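From: Ya-wen Hsieh
To: Dritham walkers list
Subject: Re: [dritham-walk] Shoes for the March walk, and the laces question

Sun-ja Joo wrote:
> Dear all, I have read the route notes and I still do not know if
> I must buy boots. The part from Skondano to the reservoir is paved,
> I think? Also my laces open every 15 minutes and I am tired of
> stopping. Is it the knot or is it the lace?

Dear Sun-ja, dear all,

I walked the Skondano part last Saturday, so I can answer the first question. It is paved until the second gate. After the gate there is gravel for almost 400 meters, and then the path by the water, where I had mud on one side only. I wore normal low shoes and I was fine. If it rains during the week before, I would take boots, but please do not buy new ones for this walk. New boots on a long day are worse than mud.

For the laces, I think it is the knot. Many of us learned to tie a bow that is really a granny knot. You can check it easily: if the loops lie along the shoe, from toe to heel, it is the granny knot. If they lie across the shoe, it is the good one. To correct it, start the first crossing in the other direction and do the rest as always. I needed one week until my hands accepted this.

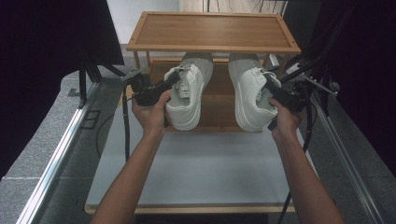
White low-tops with white laces.

The lace itself can also be guilty. Round and smooth laces open faster than flat ones. The repair shop in Dumitrescu Street sells flat cotton laces, and they cut them to your length if you bring the old one.

One more thing about the lunch stop. The café at Jukance opens later in March than I wrote in the route notes, so please bring your own sandwich. There is a tap behind the building for water.

I have not yet received an answer about the return bus. When I have it, I will write to the list again.

With kind regards,
Ya-wen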